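Cesum says their arm learns a chore from 20 demos by remote control. Color me doubtful. Zinhle Molefe's team has logged 326 and it's still one table.

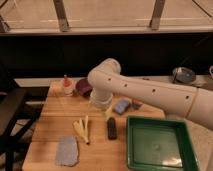 White arm, wood table, green tray.

2/ Every demo is a person doing the thinking - the arm just goes along. Move the bowls a foot and then show me.
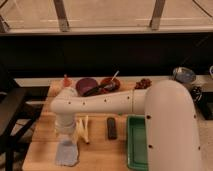
Gripper over the blue cloth.

3/ Cloth is hard, I'll give them that. 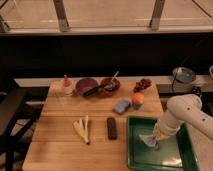

4/ So who pays for demo 327?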